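Zerlegen alter Bürorechner, Reihenfolge und Anmerkungen. Thread, weil die Frage nach dem RAM jetzt zum dritten Mal kam. 1/9

Gehäuse auf die Seite legen, Platine nach oben. Netzkabel ab, danach den Einschalter einmal drücken und halten, damit sich die Restladung abbaut. Das Netzteil selbst bleibt zu. Immer. 2/9

Laufwerke zuerst. Bei den Dell-Towern sitzen die 3,5-Zoll-Platten in blauen Kunststoffträgern, werkzeuglos. Träger dranlassen, bis die Seriennummer in der Liste steht. Löschprotokoll läuft bei uns über Barroso, eine Zeile pro Platte. 3/9

Dann CPU. Hebel auf, Rahmen hoch, senkrecht abheben. Bei LGA sind die Kontaktfedern im Sockel das Empfindliche. Wer den Sockel weiterverkaufen will, setzt sofort eine Abdeckkappe auf. 4/9

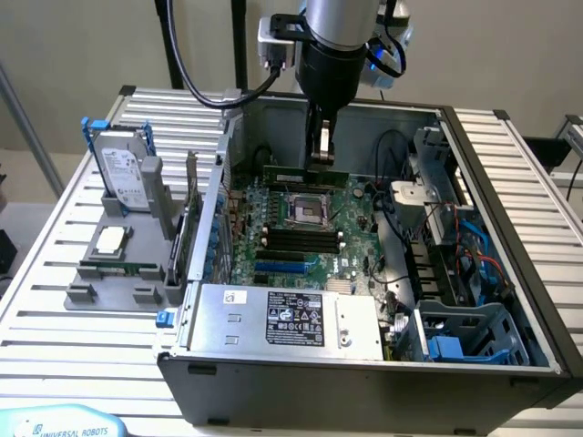
RAM als Nächstes. Riegel an beiden Enden lösen, Modul an den Kanten fassen, gerade nach oben ziehen. Schräg gezogen leidet der Steckplatz, und ein Board mit defektem DIMM-Slot bringt im Wiederverkauf fast nichts. 5/9

Module nach Typ und Kapazität trennen, antistatisch verpacken. Nicht stapeln, auch nicht »nur kurz«. Amarachi Okeke hat dafür Schalen mit 40 Fächern eingeführt, seitdem sind die Reklamationen aus Tirano deutlich zurückgegangen. 6/9

SATA-Kabel am Stecker ziehen, nie an der Leitung. Stecker mit Metallclip erst entriegeln. Farbe sagt nichts über die Geschwindigkeit aus, rot und blau sind elektrisch gleichwertig. 7/9

Netzteil: Typenschild lesen, bevor es in die Kiste geht. Leistung und Steckerbelegung notieren. Die Bauformen der Hersteller passen oft nicht in Standardgehäuse, also getrennt lagern. 8/9

Stand Oktober: 3,198 t Material an Juverano übergeben, Platinen und Netzteile getrennt gewogen. Boards mit intaktem Sockel gehen vorher in den Test. Liste der geprüften Modelle folgt, sobald Dreletgate die Exportfunktion repariert hat. 9/9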